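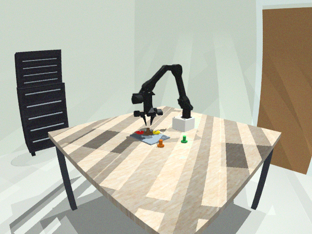
Ticket: Pindden account, photo library stuck while syncing
Status: open
Priority: normal

Hi again! I'm back with the same ticket as last month, sorry. My library stopped syncing at 2,785 items and it just sits there with the little spinner going. I moved everything over from Huleo in March and the first batch went up fine overnight, so I know the account works.

What I've tried so far, in the order I tried it:

Signed out and back in on the laptop. Same count.

Restarted the router (the Langat one that came with the apartment). It did pick up speed for a minute or two and then went right back to nothing.

Turned off the "skip duplicates" box. Bad idea — it started checking the whole library over again from zero and I lost an evening to that. It stopped at exactly the same number, which makes me think it's choking on one particular file.

Checked storage. I'm on the 3,000 item plan and I should end up just under that, so I don't think I'm out of room. But the settings page says I have 39 items in the trash and I can't tell if those count against me or not. The help page doesn't say.

Looked at the log folder. The last line is "item deferred, retry pending" and then it repeats that every few minutes until I quit the app. No file name with it, which would've been really handy!

The phone app shows the same number as the laptop, by the way, and the web page shows nothing at all past February's album. I haven't emptied the trash yet because a couple of things in there I might want back.

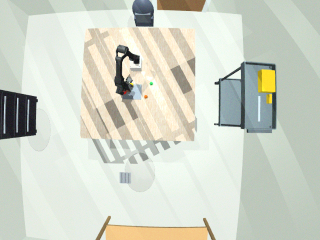
Drutmont Support wrote back that trash does count toward the plan until it's emptied, and that "item deferred" nearly always means a file with a slash or a colon in its name. They asked me to switch on detailed logging under Advanced, run the sync once more, and send over the newest log.

Okay, did that at 9:40 tonight. Detailed logging does give names, hooray, and the one it's hung up on is a scan from the old Huleo export with a colon right in the middle of the title. I've renamed it and hit retry. The count has moved for the first time in days — it's on 2,791 as I type this. I'm leaving the laptop on overnight with the lid open, and I'll attach the log in the morning either way. Please don't close the ticket yet.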